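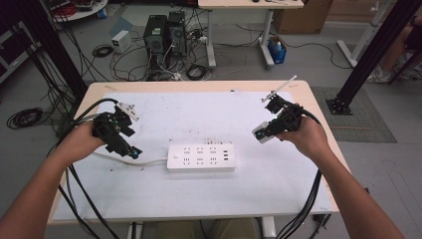

Printed fingers or stock pads on handheld grippers for small switches and plugs?

Posted Wednesday, June 26, 2019 by benchload_k
Print this page | E-mail this page
3 comments | 16 shares

We are comparing two finger sets on a pair of handheld grippers before ordering more. The task is a power strip on a paper-covered table: hold the strip with one hand, work the switch or seat a plug with the other. Both grippers are wired back to the host.

Set one is the stock Kaver pad, flat, rubber faced. Set two is a printed white finger, long and narrow. Over 46 trials with each set the stock pads held the strip better but missed the switch often. The printed fingers reached the switch every time and let the strip rotate when a plug was pushed in.

Two things I would like input on. First, is it reasonable to run a different finger on each hand, or does that make the recorded data hard to use later on an arm? Second, we see the jaw position reading drift during a long session. It is worse on the right unit. Controller is a Usow board, firmware from October, never updated.

Share | 4 people follow this thread

tm_fixture
Replied the same day

Different fingers left and right is fine as long as the arm gets the same fingers on the same sides. Log the finger type with every episode. We did not do this at first and had to throw out 152 recordings when we could no longer tell which set had been mounted.

On rotation: a narrow finger gives you close to a point contact, so any push off center turns the part. Add a short flat section at the base of the finger and grip the strip there. Keep the tip for the switch. A thin silicone sleeve also helps, but it wears and the jaw zero changes as it does — check zero after each sleeve change.

I would not compare the two sets on trial counts alone. Record closing force too, if the board reports it.

12 found this helpful | Share

oldrelay
Replied the same day

just buy the Pivari ones. had no trouble with mine

0 found this helpful | Share

kang_user_30
Replied two days later

For the drift, look at the cable before the firmware. A cable bundle hanging over the table edge pulls on the connector whenever the hand turns. On our Kang units that showed up as a slow offset in jaw position, and always on the hand that moved more. Clamp the bundle to the gripper body with a loop of slack ahead of the connector, then run 30 open and close cycles with the gripper lying still. If the reading holds at rest and drifts only in use, it is the cable or the connector. If it drifts at rest as well, swap the left and right boards and see whether the fault moves with the board.

Update the firmware after that test. Doing both at once will not tell you which one fixed it.

9 found this helpful | Share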